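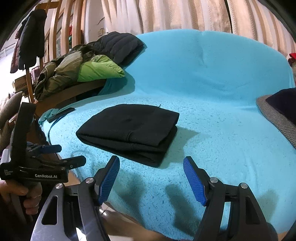

Coats and Warm Layers - where we stand, January 14, 2022

Dear Benedita Aguiar,

Thank you again for the 2000 dollars, and for being so patient with us! We've spent 1297 so far, mostly on shelving and bags for the Drurley room, and the rest is set aside for washing. Sorting still happens on the sofa with the blue cover - a quilted puffer and camouflage to one end, a black garment folded on the seat - and it's a pleasant way to spend an afternoon.

Lullomden has asked for three more racks before June, and I'll send you their prices as soon as I have them.

Warmly,
Horácio Calado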